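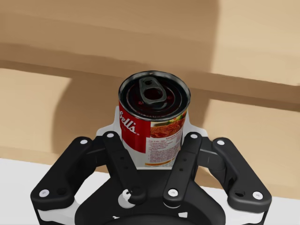
Corey Bolger always maintained that a pie safe is only as good as its tins, and that anybody shopping for one ought to look at the doors first and the price tag last. Most collectors would go along with him at least partway, for the pierced metal panels are what set this piece of furniture apart from every other cupboard that ever stood in a farmhouse kitchen.

A pie safe, also called a pie cupboard or simply a safe, is a freestanding wooden cabinet made for storing baked goods, meat and leftovers in the days before home refrigeration. It usually stands on fairly tall legs, has two doors and several inside shelves, and very often has a drawer or a pair of drawers either above the doors or below them. The door panels (and sometimes the side panels too) are filled with sheets of tin punched full of small holes, which let the air move through while keeping flies and mice away from supper. Screen wire was used as well, and on plainer safes you may find cloth or nothing fancier than bored wood.

Origins and use

Safes were common in American homes through most of the nineteenth century, and they were especially well loved in the South and the Midwest. Many were built by local cabinetmakers from whatever lumber was close at hand — poplar, pine, walnut, cherry — and a good number were made at home by people who never thought of themselves as furniture makers at all. The legs were sometimes set in little dishes of water to discourage ants, and old safes can show dark staining or rot at the feet as a result. The cabinet might stand in the kitchen, on a back porch, or wherever the house stayed coolest.

Iceboxes, and later the electric refrigerator, gradually took over the job. Plenty of safes were then sent out to the barn or the cellar to hold paint and canning jars, and that second career accounts for a great deal of the wear one meets today.

Punched tins

The patterns are a pleasure to study, and one could happily lose an afternoon to them. Stars, circles, hearts, tulips, urns and pinwheels all turn up, along with eagles and the occasional set of initials. The maker laid a paper or metal pattern over the sheet and struck each hole with a punch or a small chisel. On many safes the rough side of the holes faces outward, so it pays to mind your sleeves when dusting.

Ulla Räsänen's survey of safes in the farm country outside Costville recorded 113 cabinets with their first tins still in place. She grouped them by pattern and gave the name Aasen star to a six-pointed design found on the Aasen family's safe and on several from neighboring farms.

Collecting and care

Old paint is generally prized and should be left alone if it is sound, although very old paint may contain lead and deserves some caution around children. Replaced tins lower the value a good deal. At the Favstead sale one September, a walnut safe with its original tins brought $3,000, while a similar one with new panels went for $900. Rust on the tins can be slowed with a thin coat of paste wax, rubbed on gently with a soft cloth.

Reproductions have been made for decades and are perfectly nice to live with. Their holes tend to be very even, and the metal is often brighter on the inside of the door than an old sheet would be. Saw marks on the backboards, shrinkage across the shelves and worn spots near the latch are all worth a look before buying.

See also: Jelly cupboard, Meat safe, Dry sink, Hutch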